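Temporary Works, Permanent Claims: a report on the Pollness shoreline project
Second-year studio report, Sculpture and Environment
Submitted 23 Feb 2023

1. What I set out to do

The module handbook asks us to "respond to a site". I chose the shore at Pollness because it has been used for outdoor sculpture before and because the bus goes there. My question was whether work made from found natural material, left outside to fall apart, does what its supporters say it does. The usual claims are that it treads lightly, that it belongs to the place, and that its decay is part of its meaning. I had doubts about all three before I began and I should say so at the start, as my tutor pointed out that the first draft read as if I had come to them with an open mind.

I made two pieces, both in October. The first was a low curved wall of driftwood and kelp on the upper beach, which I called Koivisto. The second was a hanging piece in the alders behind the car park, called Dotar, made of willow rods, bark strips and some packing material that I had at home. I visited them over 10 days, kept a notebook, and then took down whatever was left.

2. Koivisto

The wall took most of a day and used up all the decent driftwood on that part of the beach. This matters more than it sounds. Driftwood at the top of a beach is where sandhoppers live, and it holds the sand in place. I moved it thirty paces to make a shape I liked. In the books this gets called borrowing from the landscape, but I didn't ask and I can't say I put it back as it was. Some of the kelp was still attached to stones, and I pulled it off.

The sea took the northern end on the third night. I had planned to photograph the collapse at dawn and overslept, so my only record is of a gap with some kelp in it. Most writing on this sort of work depends on very good photographs. Without them I had a beach with wood on it, and a walker who asked me whether I was clearing up.

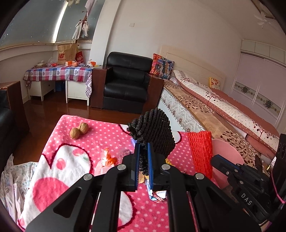

Dotar was meant to test the second claim, about belonging. I wanted one material in it that plainly did not come from the site, hung beside others that did, to see whether the eye sorted them or let them pass. I tried several things in the studio first and settled on the foam mesh sleeves that fruit is packed in, the black kind, because the ribbed, knotted texture and the way one end flares out into something like a broad leaf seemed close enough to bark and dead foliage to cause trouble. I hung them among the bark strips at head height -- high enough to be clear of dogs, low enough to be seen from the path.

The result was not what I expected, and I am still not sure it shows anything. From the path the foam sat in the tree quite comfortably. Close up it looked like rubbish, and so, to my annoyance, did the bark. Once a person has spotted one piece of packaging they stop trusting the rest. I had assumed that natural material carries its own authority, and it may be that it only has this when there is nothing next to it to raise the question.

3. The Pokis comparison

My original proposal included a comparison with Pokis, the trail of outdoor works inland from Pollness. Its leaflet says that every piece is "made by the place itself". I walked the trail once and found wire in one piece, screws in another and a concrete footing under a third, with moss pressed over it. I don't object to the footing. A tall stack of slate near a footpath ought to have one. I object to the leaflet.

The trail's budget for the last round was 400 pounds per work, which doesn't go far, and I suspect a good part of it went on fixings. It would have been more interesting to leave them showing.

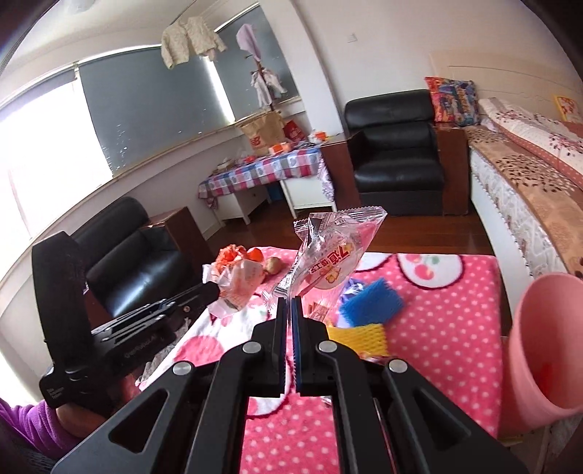
There is a wider point about what gets counted as material. In my own bibliography, artists list leaves, ice, thorns and stone, and very few list the van, the gloves, the flask or the plastic sheet that kept the leaves damp on the way. I started a full list for Dotar and gave up on the second page, partly from boredom and partly because it made the piece look so much heavier than it had felt to make. The full list is in Appendix B as far as it goes. The bus fares are in there too.

4. Problems with the method

Two pieces are not enough to conclude much from. They were made by the same person, in the same month, with the same prejudices. I spoke to passers-by but did not record what they said, so the remarks in section 2 are from memory. The weather was mild apart from the one night, and a proper winter would have treated Dotar differently.

I also chose the foam because I thought it would catch people out, which is a poor way to choose a material if you want a fair test. If I did it again I would use something with no resemblance to bark at all, and hang it where the light was worse.

5. Removal

Dotar came down in an afternoon. I took the foam and the string home and left the willow and bark under the trees. One rod had worn a pale ring into an alder branch where it had been rubbing. The mark was still there when I went back to return the borrowed ladder.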